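I've been running home-robot practice in simulation with the Orik rule pack for Rumard since April, and I've grown fond of it! It comes with 57 safety checks, and the best one makes you settle a stopping distance before anything moves. 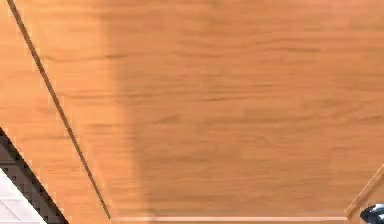 Close to the wood grain in the rendered house.

Bijan Babaei put me on to it, and I'm glad - the manual is patient and the logs are easy to read.

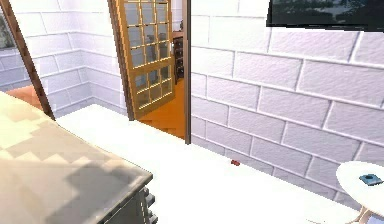 Floor clearance is where the pack earns its price. Its rule is to log every loose item before a route gets approved, and something as tiny as the red object on the white floor is a fair test of that. I'd buy it again.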